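3. Materials and methods

Trials were carried out on the packing floor at Plullport, on benches of the type in Figure 1. 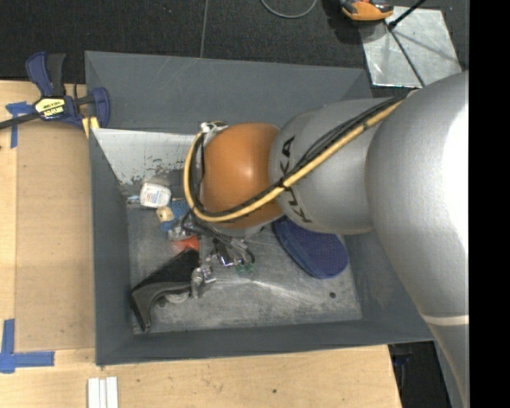 Figure 1. Wooden bench top with a square, open-topped grey bin.

3.1 Fruit and sampling

Pears of a single variety were supplied by the Yeoh orchard and graded by hand on arrival. Fruit with broken skin, visible rot or a missing stalk was set aside before sampling. The remaining fruit was divided into three lots by firmness, measured at the widest point on two opposite sides with a hand-held tester. Both readings had to fall within the same class for a pear to be kept; where they did not, the pear was returned to the general store and replaced from the same crate.

In total, 225 pears were used. Of these, 108 were assigned to lined bins and the remainder to unlined bins. Assignment was made by drawing numbered slips, separately for each firmness class, so that soft fruit would not collect in one treatment. The draw was done by the second author (M. Lubis), who took no part in the later scoring.

3.2 Storage conditions

All fruit was held overnight in the same cold room and brought out the evening before handling, so that the flesh had reached the temperature of the packing floor by the start of work. Pears handled straight from the cold bruise differently (the flesh is stiffer and the damage tends to lie deeper), and mixing the two conditions would have made the scores hard to read. Air temperature was logged throughout. Humidity was not controlled.

3.3 Drop procedure

Each pear was released from a height of 200 mm above the bin floor, stalk upwards, with no sideways push. The height was set with a card gauge held against the bin wall and checked before each release. Pears were dropped singly and removed before the next release, so fruit-on-fruit contact was excluded from this part of the work. It is treated in Section 5.

Lined bins were fitted with a foam sheet from Hulteck, cut to the size of the floor and pressed flat at the corners. The sheet was changed at the end of each lot. Unlined bins were wiped with a dry cloth at the same point. Any pear that struck the wall on the way down was marked and left out of the analysis, although its bruise was still scored and is listed in the appendix.

3.4 Scoring of bruises

After handling, the fruit was kept at room temperature for 3 days and then peeled over the marked contact point. The width of the bruise was measured along its longest line and again at right angles to it. Depth was taken from a single cut through the centre. Volume was worked out on the assumption that the bruise forms half of a flattened sphere - a rough fit for shallow damage, and a poorer one where browning had spread along the core.

Scoring was done by the first author (S. Hartono) without knowledge of the treatment. A second reading of one lot was made by a member of the Rorko laboratory, and the two sets were compared pair by pair. Where they differed in class, the larger value was kept.

3.5 Analysis

Bruise volume was compared between treatments within each firmness class. The values were strongly skewed, with many small bruises and a few large ones, and were put on a log scale before testing. Pears with no visible bruise were given half the smallest recorded volume. The effect of this choice was checked by repeating the tests with those pears left out - the order of the treatments did not change, but the gap between them narrowed in the firmest class.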